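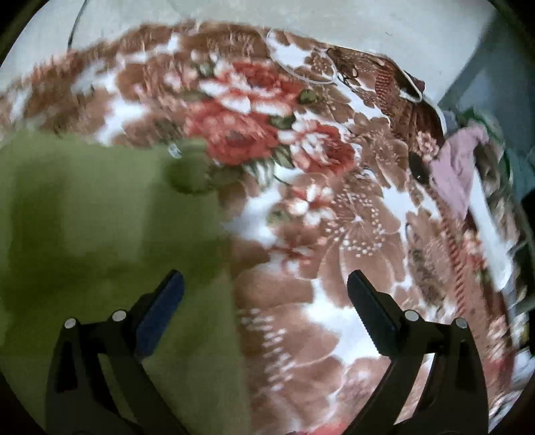

Cleaning up my redirects, finally

25 Mar 2018

So I spent most of this weekend inside a spreadsheet, and I have to tell somebody, because my family has stopped listening.

When I moved this blog over to Wulow in October, I thought the hard part would be the theme. The theme took an evening! The old addresses are what got me. My old setup put the year and month in every link, the new one doesn't, and I figured one catch-all rule would take care of it. It mostly did (mostly!), and then I forgot about it until Rodel Bautista emailed to say that the bread post he'd linked to from his site was going to my home page.

It wasn't only the bread post. I ran a crawl and came back with 927 old addresses, and a big chunk of them were landing on the home page when they had a perfectly good new page to go to. Search engines tend to treat that kind of redirect as if the page is just gone. That would explain why my traffic graph has looked like a playground slide since the fall.

My method was not fancy. I exported the old list, exported the new list, and matched them up by title. Most paired up without any trouble. Then there were 90 left over that I had to do by hand, with coffee, and a lot of those were posts I'd renamed because I was embarrassed by the old titles. (I used to put a pun in everything. I'm sorry.)

A few things I ran into, in case you're about to do the same job:

Chains. I had old links going to a second old link and then to the new page, left over from the time before last when I moved. I pointed everything straight at the final address, and the pages do feel quicker, though that might be me wanting it to be true.

Tag pages. I had tags with 2 posts in them. I had "soup" and "soups" – why? I merged what I could and let the rest return a plain 404. Kenneth Lacson talked me into that one and I've made my peace with it.

The sitemap. Mine was still listing the old addresses. Five months! I made a fresh one and sent it in last night.

I also went through my own posts and fixed the links inside them, so they don't lean on the redirects at all. That was the dullest part by a mile, and I got through two seasons of a baking show doing it.

Next up is the image folder, which is a swamp. If anybody has a good way of finding files that no post uses anymore, please leave me a comment – I'd rather not open them one at a time.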